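Hand-held gripper comparison (household garments)

From Cetville Open Robotics Wiki

A hand-held gripper comparison is a trial in which two or more gripping tools are carried and worked by a person, in place of a robot arm, so that the fingers, cameras and controllers can be judged before any of them is bolted to a machine. The form covered in this article uses clothing on a made-up bed. It was drawn up for the Flaneo project in Cetville and has since been used, with changes, for the Yaman and Dukix finger sets.

Background

Early finger trials in the Flaneo project were done on a bench with blocks, cups and short lengths of rope. Fingers that did well on the bench often did badly with cloth. A shirt has no fixed shape, it hides its own edges, and it can be held firmly by one layer while the rest slides away. The first garment trials were run on the same bench in January, and the results told the testers little, as a flat grey table top gives the fingers a hard surface to press against and gives the camera a plain background.

The trials were then moved to ordinary bedrooms. A mattress sinks under the fingertips, so a tool that needs a firm backing to pinch cloth shows its weakness at once. Patterned bedding is preferred to plain, because software that follows the edge of a garment has to cope with strong lines and shapes that are no part of it.
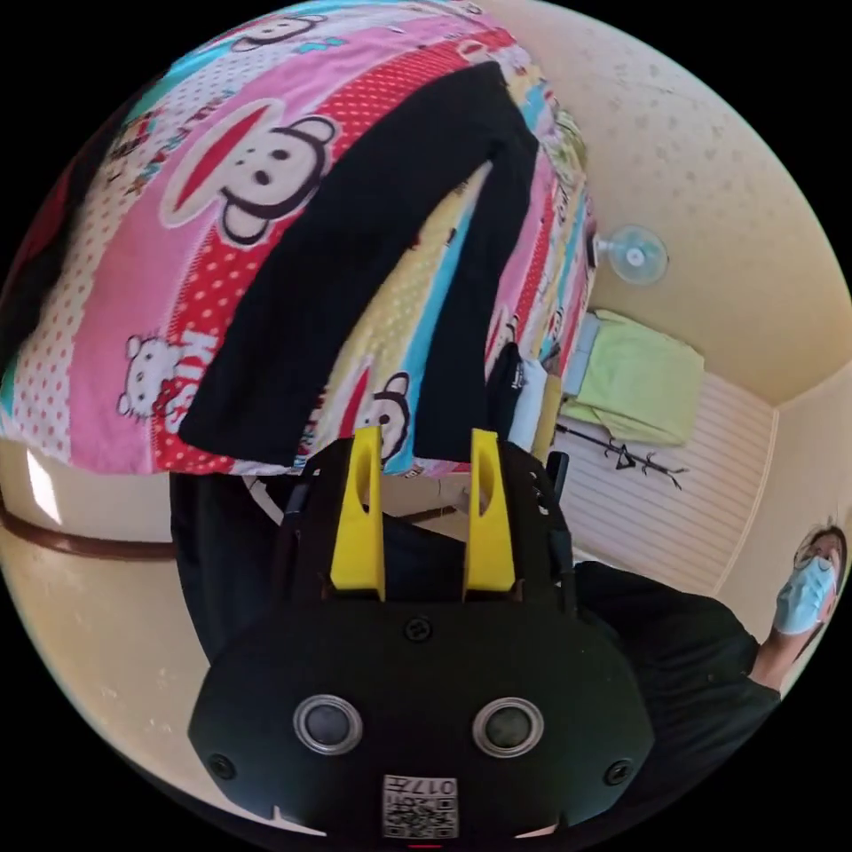 One tester, Flaneo bench group: I would still keep the plain bench in the plan. When a grasp fails on a bed you can't tell if the fingers slipped or the mattress gave way, and you end up arguing over it for the rest of the afternoon. Do the bench first, then the bed, and compare the two.

The bench stage was put back into the plan as an optional first step. Most teams skip it.

Equipment

Each tool has a housing, a pair of fingers and a wide-angle view from the tool itself. The fingers are exchangeable. The flat type with an oval cut-out bends a little under load and is the usual starting point. Yaman fingers are stiffer along their length and have a ribbed tip. Dukix fingers are softer and need a wider opening to take the same fold of cloth.

Labels with a printed code are fixed to the housing so that a recording can be matched to a tool. The finger set is not part of the code and has to be written down separately. Several early recordings could not be used for this reason.

Controllers are compared on the same garments. The simple controller closes the fingers to a set width. The second type closes until the motor current rises past a limit, then holds. The set-width controller is easier to repeat but drops thin cloth – a single layer of shirt cotton is the common failure.

Method

Garments are laid on the bed one or two at a time. Trousers are normally used first, having long legs and a stiff waistband, followed by a shirt or jacket. The person holds one tool in each hand and works slowly, keeping the wrist as straight as a robot wrist would have to be. Twisting the hand to rescue a poor grasp is a fault, and the attempt is marked down.

Attempts fall into three groups. A pinch takes a single fold between the tips. A scoop slides one finger under an edge, and is hard on soft bedding as the finger tends to pick up the cover as well. A bundle grasp takes hold of cloth already gathered or rolled, and tests opening width more than grip.
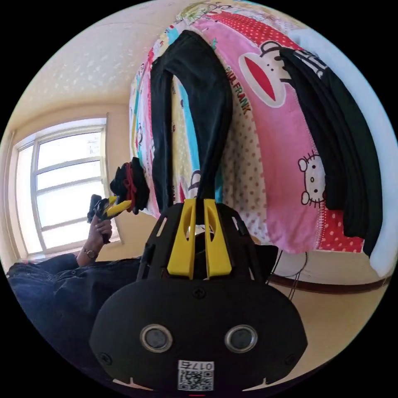 Two-handed work: a bundled black item held in the second gripper, trousers across the bedding.

A full session has 26 attempts for each finger set. An attempt counts as held if the garment stays in the fingers while it is lifted clear of the bed and lowered again. Part lifts are noted but not counted.

Results

The Cetville record held 3,153 attempts on May 6, 2025, of which 146 were thrown out because the finger set had not been noted. Yaman fingers did better on waistbands and seams. Dukix fingers did better on single layers but were slow to let go, and the cloth often had to be shaken free. The flat type came between the two on most garments and was the easiest to clean.

Changing the controller made more difference than changing the fingers. With the current-limited controller, all three finger sets held thin cloth more often, and the gap between them became small.

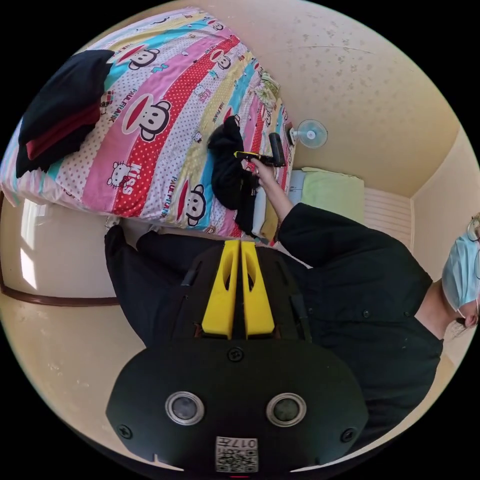

Camera position remains the least settled part of the method. A camera mounted on the tool sees the fingertips well and needs no outside rig, but it turns with the wrist, and the software has to work out which way is up. A wide lens helps by taking in fixed parts of the room. A fan on the wall beyond the bed, for example, can serve as a landmark while the bed itself is at a steep tilt in the view. Dark garments are a further difficulty, as black cloth worked by a person in black sleeves leaves few edges to follow. The Flaneo notes advise light sleeves, though the advice is often ignored.

Limitations

A person feels the cloth through the handle and corrects without meaning to, so results from hand-held work are nearly always better than those from the same fingers on an arm. The Dukix set was later fitted to an arm for 11 sessions and held fewer garments in every one of them. The order of the three finger sets stayed the same.

See also

Finger exchange plates
Current-limited closing
Wrist camera calibration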